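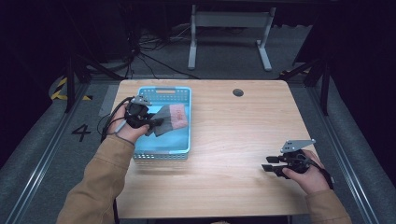 Birkemora Puppy Weights

A table of body weights for Border Terrier puppies, from the day of birth to 90 days of age. The records come from a small group of home breeders who agreed to weigh their litters the same way and write the numbers down in the same format. There are 2666 weigh-ins for 89 puppies.

Last updated 21st July.

What is in the folder

There are 2 data files, both plain CSV with a header row, comma separated, UTF-8.

puppies.csv has one row per puppy.
weights.csv has one row per weigh-in.

The files join on puppy_id. Every puppy_id in weights.csv has a row in puppies.csv, and every puppy has at least a birth weight.

Columns in puppies.csv

puppy_id: litter code, a hyphen, and a letter for birth order. VIL03-A is the first puppy born in the third Villerico litter.
litter_id: the first part of puppy_id.
kennel: Villerico, Prulleck or El Fassi.
sex: f or m.
birth_order: whole number. Blank if the birth was not watched.
litter_size_born: all puppies born in the litter, including any born dead.
delivery: natural, section or mixed. Mixed means some of the litter came naturally and the rest by surgery.
dam_parity: which litter this was for the mother. Her first litter is 1.
bottle_fed: yes, no or partial.
collar_color: the color of the ID band. Only useful if you are checking against the paper sheets.
left_study: the age in days at the last weigh-in.
left_reason: complete, new_home, died or stopped.

Columns in weights.csv

puppy_id: as above.
age_days: the day of birth is day 0, whatever the hour.
weight_g: grams, whole numbers.
time_of_day: am, pm or blank.
scale: kitchen, baby or vet.
flag: blank for most rows. See "Flags" below.
note: free text from the breeder, lightly edited.

How the weights were taken

Puppies were weighed once a day for the first two weeks. After that the schedule thins out, and each breeder was free to choose the days as long as there was at least one weigh-in a week. Prulleck kept weighing daily for much longer than the others, so the gaps between rows depend a lot on the kennel.

Breeders were asked to weigh in the morning, before the puppies had solid food, with the bowl or towel zeroed out first. Young puppies went on a kitchen scale. Once they were too lively for that, most people moved to a baby scale with a hold button. A few weights were taken at the vet during vaccination visits and copied from the card.

A puppy that would not keep still was weighed again until two readings agreed to within a few grams, and the second reading was written down. We did not ask for averages.

Where the numbers come from

The first litters were recorded on paper. Sanaa Tahiri typed up the sheets for El Fassi and Villerico, and Mahmoud El Sherbiny checked her entries against the originals. Later litters were entered straight into a shared spreadsheet. Rachid Fawzy wrote the script that turns the spreadsheet into these two files -- it only renames columns, works out age_days from the dates and sorts the rows. It does not fill in or smooth anything.

Calendar dates have been removed. If you need to know the season of a litter, ask.

Flags

unit: the weight was written in pounds and ounces and converted.
illeg: the figure on the sheet was hard to read and this is our best reading.
sick: the breeder noted illness that day. Details are in the note column when there are any.
fed: the puppy had eaten shortly before being weighed.
check: the value looks wrong but we could not find the cause. We left it as written.

We suggest dropping rows flagged check for anything involving growth rate, and leaving the sick rows in unless you have a reason to remove them.

Known problems

Birth weights for puppies delivered by section were often taken some hours later than the others. The exact delay was not recorded.

Prulleck replaced its kitchen scale partway through its second litter. The old one read slightly heavy. Nothing has been corrected, and we do not have a good figure for the difference.

El Fassi puppies tend to leave for new homes earlier, so the last few weeks of the table lean toward Villerico and Prulleck. Puppies kept by the breeder are also more likely to reach the end of the schedule, and breeders do not choose which ones to keep at random.

In one El Fassi litter, two brothers lost their bands and may have been swapped for a day or two. The rows are marked check.

The bottle_fed column is rough. "Partial" covers anything from a single top-up to a week of night feeds.

What it can be used for

Charting normal growth in the breed, comparing early weight loss between large and small litters, teaching people how to read a growth chart, or practicing with uneven repeated measurements.

What it should not be used for

Deciding whether a particular puppy is ill. A puppy that is losing weight or not gaining needs a vet, and a line on a chart from three kennels will not settle the matter. The table also says very little about other breeds, even other small terriers, and nothing about adult size.

Missing values

Missing values are empty cells. There are no zeros or codes such as 999 standing in for missing data. A zero in age_days is real.

Changes

The May version had the sexes reversed for one Villerico litter. Sofia Frade spotted it while matching puppies to their registration papers, and it is now fixed. The same version listed scale as "other" for the vet weights. The note column was added in this version.

Terms

Free to use and share, including in classes and club newsletters. Please name the Birkemora Puppy Weights and say which version you used. Do not try to trace individual puppies to their owners.

Contact

Chaimae Sqalli looks after the files. Send her corrections with the puppy_id and age_days of the row, and what you think the value should be. New litters are welcome from any Border Terrier breeder who can follow the schedule -- ask for the blank sheet before the puppies are due, as records started late cannot be added.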